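Housekeeping Assistant, Part Time
Skidholm Guest House, Dradside

Skidholm is looking for a housekeeping assistant to join a small team from the start of the year. The house has 12 guest rooms, a breakfast room and a laundry on the ground floor. Most of our guests stay two or three nights. A few stay for weeks at a time while they work in Brimonton, and their rooms are cleaned to a different schedule.

You would report to Shalini Khurana, the head housekeeper. Shifts run from 9:30 a.m. to 2:30 p.m., four days a week, and one of those days is always a Saturday or a Sunday. The schedule is posted two weeks ahead. Swaps between staff are fine as long as Shalini hears about them the day before.

The work

Stripping and making beds, vacuuming, dusting, and cleaning bathrooms in the guest rooms. Restocking towels, soap and paper goods. Washing, drying and folding linens. Checking the hallway and the back stairs twice per shift. In June, when the house is full every night, everyone also helps clear the breakfast room.

Bathrooms take up more of the shift than anything else. We clean the toilet last, and the cloth used on it goes straight into the red bin.

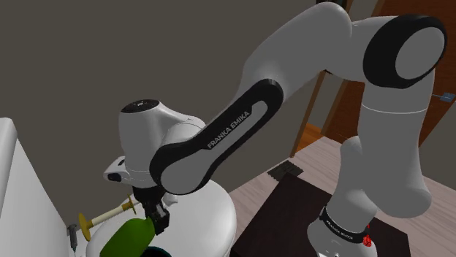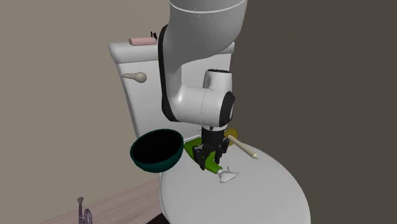

Supplies are kept in the locked closet on each floor. You will get your own key and a cart. We do not use bleach in the guest rooms, and we supply gloves in all sizes. If a product bothers your skin or your breathing, tell us and we will find another one.

What we ask for

Experience in a hotel, hospital or care home is useful but not required. You need to be able to climb stairs with a full laundry bag — there is no elevator — and to work alone for a good part of the day. Basic spoken English is enough. We check two references and ask that at least one comes from a past employer.

What we offer

Paid training for the first two weeks, paid breaks, a free lunch on every shift, and a $500 bonus after six months. Shoes and uniform are provided. Parking behind the house is free, and the number 43 bus stops at the corner.

How to apply

Write a short letter saying which days you can work and when you could start. A résumé is welcome but a list of past jobs will do. Leave it at the front desk or mail it to Kiprono Mohamedi, Skidholm Guest House, 2363 Kombo Road, Dradside. Applications close on Saturday, November 29, 2025. Interviews will be held at the house the following week and include a paid one-hour trial with Shalini.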